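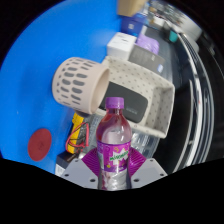
Soda bottle with purple screw cap and wrap-around label.

Urkeo Shrink and Wrap Label Film, Clear Base

Item no. 462

Urkeo is a printable film for wrap-around labels on soda, juice and water bottles. It is supplied on rolls to bottlers who print in house, or printed to your artwork at our Murby plant. The film is clear, so any area left without ink shows the bottle and the drink behind it. If you want solid color, ask for the white underprint, which goes down before the other inks and keeps bright shades from looking dull over a dark drink.

Roll details

Width: 400 mm, slit to order
Thickness: 40 microns
Core: 3 inch cardboard
Finish: gloss or matte
Adhesive: hot melt strip at the leading and trailing edge
Minimum order: 11 rolls (plain), printed rolls quoted by artwork

Which bottles it suits

The film runs best on bottles with a straight panel between the shoulder and the base. A slight waist is fine if you choose the shrink grade and have a heat tunnel on the line. Bottles with deep ribs in the label area need a sleeve instead – see the Treta range. For returnable glass, use Treta with the wash-off seam.

Artwork

Send print files as PDF with all fonts outlined. Keep small print such as ingredients and deposit marks at least 3 mm from the seam. Barcodes should run up the bottle, with the bars stacked like the rungs of a ladder, or scanners may have trouble on narrow diameters. Slanted lettering and large shapes can cross the seam, but expect a small shift where the edges overlap. We send one printed proof per design. A second proof is charged.

Storage

Keep rolls in their bags, standing on end, out of direct sun. Bring them into the filling room the day before use. Opened rolls should be used within six months.

Delivery and samples

Plain film ships from stock. Printed film normally leaves Murby three weeks after the proof is signed. Orders placed in August take a week longer – the print hall closes for maintenance. Akbari applicator owners should give the model number so we can wind the roll in the right direction.

A sample pack with both finishes is free to trade customers. Contact Hefin Eynon in label sales.

Page updated 7/2/23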